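Robotics Lab Handout 7: Grip Pad Failure
Instructor: Finlay Gunn
Wednesday, February 23, 2022

Read this before your lab session. It covers the pad fault on the Hamemine table-setting task, where the job is to handle a cup and saucer and a green tray.
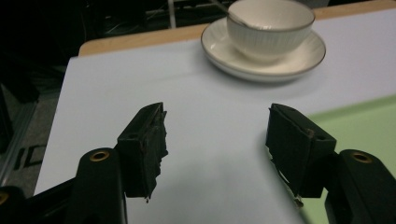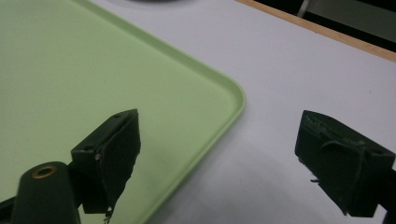

Figure 1. Open gripper at the Hamemine table, both views. Note the uneven pad edges.

What went wrong
The run was planned for 3000 grasp cycles. It was stopped at 2579, after a saucer slipped during a lift and broke on the floor. The motor log showed normal closing force on that cycle, so the fault was first put down to the Cruickshank controller. Two days went into retuning it – none of that helped.

Cause
The pads had started to come away at the edges. A loose flap can fold under when the fingers close, and the part then rests on a ridge instead of a flat face. Thin rims suffer most. Going back through the log, the first short slip was at cycle 557 and had been cleared as a sensor error.

What to do
Check both pads before every session, with the power off and the fingers open.
Look at the lower corners for frayed material.
Do not trim a flap and carry on. Replace both pads as a pair.
Enter every slip in the Jamura log, even if the object was not dropped.
If something breaks, press the stop before you reach in.

For next week: read the Clulier notes on pad adhesives, sections 2 and 3.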